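Orndale Makers Forum > Arms, grippers and teaching > Teaching by hand

Thread: Shelf facing task, 150 demos in and it still shoves the box sideways

tinpot_lorry
Evening all. Long one, sorry, I've got a cup of tea and a grievance.

I've been trying to teach the arm to face up a grocery shelf. Pick a box that's sitting further back, bring it to the front edge, square it up, let go. I've got 150 demos now, all done by remote control with the little leader arm (the Prelau one, second hand, slightly wobbly at the wrist). Policy trains fine, the loss looks lovely, and then on the real shelf it goes in, touches the box, and pushes it to the left until it's leaning on its neighbour. Every time! It's very confident about it.

Things I've tried so far:
slower demos
more light
taking out the demos where I fumbled
shouting

Camera is on the wrist, one only. Shelf is proper shop shelving with a lip along the front. Any ideas before I record another lot?

mothballed_kev
How are you opening the gripper on the way in? If you open it late in your demos the arm learns to arrive half closed and then one finger hits the box first. I had exactly this with tea cartons. Looked like it was pushing on purpose.

tinpot_lorry
Hmm. I open it when I'm nearly there, so yes, could be. I do it by feel really. Will watch some back tonight.

greenfield_jo
Can you post a still from the wrist camera? Hard to say anything without seeing what the policy gets to see.

tinpot_lorry
Sure, pulled one out of a run from this afternoon.
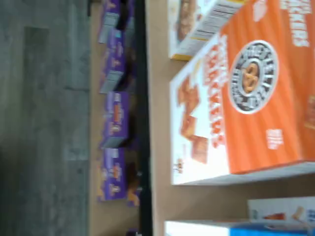 Wrist cam, crackers on the upper shelf, purple boxes on the one below. Ignore the smearing on the purple lot.

The camera is mounted a quarter turn round so everything comes out on its side. I've left it like that in training, I assumed the network wouldn't care which way up the world is.

greenfield_jo
Right, well I wouldn't ignore the smearing, I think that's half your trouble! You can't read a thing on those purple boxes. If plenty of your demos look like that, the arm is learning from mush. How fast are you moving?

tinpot_lorry
Normal speed? The speed I'd do it with my own hand.

greenfield_jo
Too fast then. My rule is that if I'm not slightly bored I'm going too quickly. Also drop your exposure time and put a lamp on it. I know you said more light, but more light doesn't help if the camera's on auto and just leaves the exposure long anyway.

mothballed_kev
Going to disagree a bit. I've trained on blurrier stuff than that and it coped. If the robot moves at the same speed when it runs, it sees the same blur, so it matches. What bothers me in that picture is how much of it the orange box takes up. Half the view is one face of one box, and by the time you're that close you've got hardly any idea where the gap beside it is. The arm can't square up to something when it can't see the far side.

tinpot_lorry
Oh that's interesting. So a second camera?

mothballed_kev
Second camera, fixed, looking at the whole bay. Doesn't have to be fancy. I've got an old webcam clamped to a broom handle.

quiet_diode
Third opinion nobody asked for: I'd bin remote control altogether for this and do it by hand. Put the arm in free drive, hold it by the wrist and walk it through. You feel the box touch, you feel the lip, you stop when a person would stop. With a leader arm and no force coming back you've got no idea how hard you're pressing, and I bet you're nudging that box in most of your demos without knowing it.

greenfield_jo
But then your hand and sleeve are in the camera view the whole time, and they aren't there when it runs on its own. I tried it with 87 demos on a drawer task and the thing went to pieces the moment I stepped away.

quiet_diode
Hold it further back, behind the camera. Or do what I do, lead it by hand once, record the joints, then play it back with your hands off and record the pictures on the playback. Takes twice as long but it's clean.

greenfield_jo
Twice as long with boxes that have to go back in the same spot between the two passes. On a shelf! No thank you.

quiet_diode
Masking tape. Two minutes. You lot do love to suffer.

old_spanner_62
Does the picture being sideways matter? Asking as a beginner, I've only done the block stacking tutorial.

mothballed_kev
Not if it's always sideways and you train from scratch. If you start from a model somebody else trained on upright pictures, it might. I'd rotate it anyway, mainly for my own neck when I'm going through demos.

tinpot_lorry
I AM starting from somebody else's, the Aranda base one. Oh dear.

greenfield_jo
Rotate it! One line in your loader. Do that first, retrain on what you've got, and see if anything changes before you record a single new demo. Otherwise you'll change four things at once and not know which one did it.

quiet_diode
Agree with that bit at least.

old_spanner_62
How many demos do people do for something like this? The tutorial said 50 and I gave up at 30.

mothballed_kev
For one box in one place, 50 will do. For a shelf with different packets on it I'd want 600, and I'd move the stock about between every few. I'd also put in some where it starts off wrong, box already crooked, gripper too far over, and you fix it. Those are worth more than the tidy ones.

tinpot_lorry
I've got none of those. I deleted all my fumbles, remember.

mothballed_kev
Ah. Yes, I'd get those back if you can. The ones where you fumbled and then sorted it out, I mean, keep those. Bin the ones where you gave up.

tinpot_lorry
Update, next evening. Fished the fumbles out of the recycle folder, kept the ones with a proper recovery, threw out some where I'd clearly bashed the shelf lip, and ended up with 136 in total. Rotated the pictures, retrained overnight, touched nothing else. It still pushes left but now it stops, backs off and has another go, and on a few tries it got the box out to the front. Not square, but out.

Also watched myself back as kev said and I do open the gripper late. Really late, it's embarrassing.

greenfield_jo
That's a big step! Now slow down and fix the exposure.

quiet_diode
Now try it by hand.

tinpot_lorry
Going to do 50 slow ones with the leader arm, gripper open early, and then 50 led by hand with quiet_diode's tape trick, same boxes for both. Then at least we can stop arguing. Has anybody got a spare clamp for a webcam? The Tranthorpe ones are out of stock everywhere and I don't own a broom.

mothballed_kev
I've got two, message me your address.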